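Drotance Owners' Register: Frequently Asked Questions
Last updated May 16, 2026

What is the register?
A record of surviving Drotance coupés, kept by chassis number. It currently holds 3,274 entries, including cars known to have been scrapped. Omolara Effiong looks after it and answers most of the post.

Which models are covered?
The Stutell, the Rocha and the short-wheelbase Rocha built for hill climbs. Kit cars using Drotance engines are not listed.

Where do I find the chassis number?
On the Stutell it is stamped on the bulkhead, to the left of the battery tray. The Rocha has it on the offside front suspension turret. Clean the area with a soft cloth and white spirit. Don't use a wire brush, as the stamping is shallow.
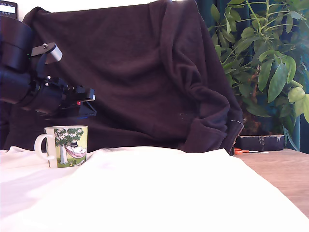
How much power did the Rocha have?
The factory quoted 208 hp for the standard engine. Cars with the Kotusden exhaust were sold as making more, but we have never seen a works figure for it.

My car has been repainted. Can you tell me the original colour?
Usually. Send us the chassis number and the paint code from the plate inside the driver's door. If the plate is missing, look behind the rear trim panels, where the first coat was often left alone. 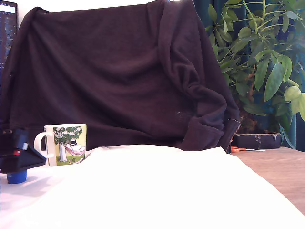
Scrape nothing until you have taken a photograph in daylight. Metallic paints from the early cars fade unevenly, and a patch from under the carpet is a better match than one from the boot lid.

How long does a reply take?
Allow 7 working days. It takes longer in May, when the annual meeting is on.

Is there a charge?
Looking up a car is free. A printed build letter costs £3 plus postage.

Will you value my car?
No. Please ask a specialist dealer or your insurer.

I have sold my car. What should I do?
Send us the chassis number and the date of sale. We don't need the buyer's name unless they want to be listed.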